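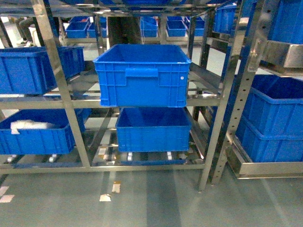

The blue storage crate has become one of the most common objects in working life, and one of the least considered. It is found in parts rooms, school workshops, food pantries and the back halls of museums. When the Jostomitz center for community learning reorganized its stores last June, the staff expected to spend most of their time choosing shelves. They spent it on crates.

The center lends teaching materials to schools and clubs across the Campos district. Its collection had grown over the years in cardboard boxes of every size, many of them labeled by hand and then labeled again. A review carried out with the planning office of Stirkar, the center's supplier of storage fittings, recorded 300 boxes in the main room. After sorting, the contents went into 123 crates of a few related sizes, all in the same blue.

Uniform color was a matter of some debate. Several members of the staff favored a separate color for each subject, as is the practice in many libraries. The objection was practical. Colors go out of production, and a system that depends on them must be revised whenever a replacement can't be found. A single color also gives small contents a plain background, and a stray piece left at the bottom of a bin is more likely to be noticed before the bin is put back into use. 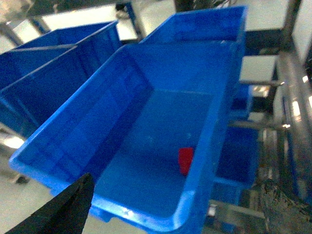

Tarcísio Brito wrote to the center in support of the single color, but added that the method fails as soon as people stop looking inside. In his view every crate should be emptied and wiped before it is refilled, even when it is going back to the same shelf with the same things in it. The center has since adopted this as a rule, and a line for it now appears on the return slip.

Sorting is done at a white table, where the surface can be kept clear and the light is even. Small items such as toy building bricks are placed first in a shallow tray and only then moved to storage. The tray slows the work slightly. It also keeps pieces from rolling to the floor, and it allows two people to check a set together without handling it twice.
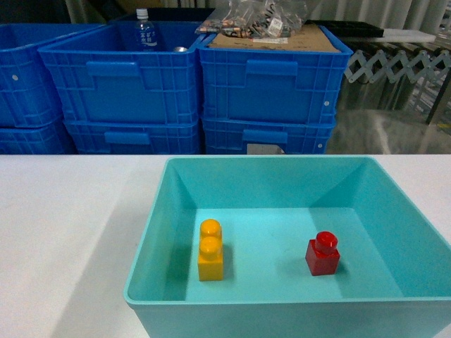 A yellow brick and a red brick in the sorting tray, with stacked crates behind the table.

Stacking calls for equal care. Crates with a stepped base sit securely on one another, but a stack is convenient only for the person who needs the top one. The center limits its stacks to 2 high wherever a set is in regular use. Everything else goes on open metal racks, where a crate can be drawn out by its front grip without disturbing its neighbors.

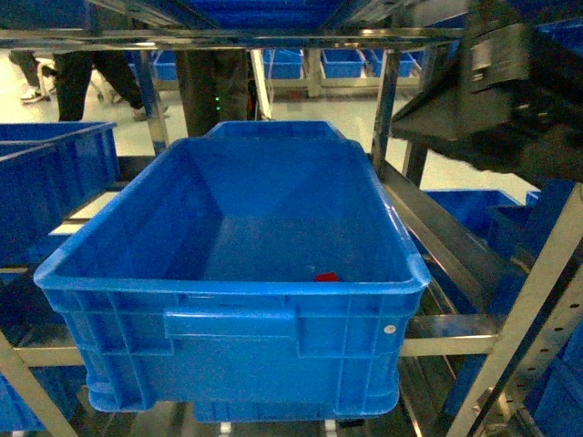 Racks of this kind cost more than plain shelving, and the center's first request for funds was declined. A second, prepared with the Jallov school network, set out the staff hours lost each term in searching for materials that had been put away in the wrong place. It was approved in full.

Some questions remain open. Crates without lids collect dust, and the center has not settled whether to buy covers for the sets that go out only once a year. Labels are a further concern. Adhesive ones leave a residue when removed, while card holders are easily knocked off in transport. A trial of both is under way in the early-years section, and borrowers have been asked to return their crates with the labels in place, whatever condition they are in.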